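June, late evening. Workshop to myself until ten, when Fiachra Duggan came in for his bicycle and left again.

Spent the first hour on the gripper bracket. The second print is stiffer than the first but the lower bolt hole is still 3 mm too far out, so the finger carriage binds at full travel. Filed it by hand. The third print is queued overnight on the Trondico with the hole moved and the wall thickened. Wiring to the wrist board is finished apart from strain relief. Wiebke Buschmann has the crimping tool and I have asked for it back.

After that, the simulator. The arm model loads without warnings now that the joint limits are read from the file and not typed in by me. Physics step left alone. Contact friction on the fingers raised a little. Ran 23 placements of the white piece into the beige bowl, all from the same start pose, and saved the views from the two virtual cameras.

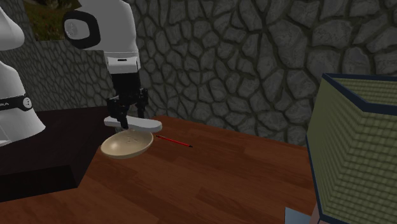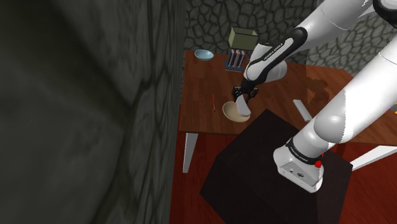
Approach height is what I have to settle before any of this goes near the bench. The planner takes it from the table surface, when it ought to take it from the rim of whatever is underneath, and Kavitha Rodrigues pointed this out a month ago. With the piece held flat and sticking out to one side of the fingers, as in the close view, the far tip sits over the back edge of the bowl, and the tip is the part that needs the clearance. I have added an offset along the long axis of the piece and a check against the rim. The check costs 17 lines and slows planning by some 300 ms. Acceptable. The red pencil stays in as an obstacle, though its collision shape is still a plain box and too fat.

Left to do: strain relief, third bracket, a proper shape for the pencil. Treasa Breathnach wants the bench power supply tomorrow afternoon, so motors in the morning or not at all. Lights off at 23:40.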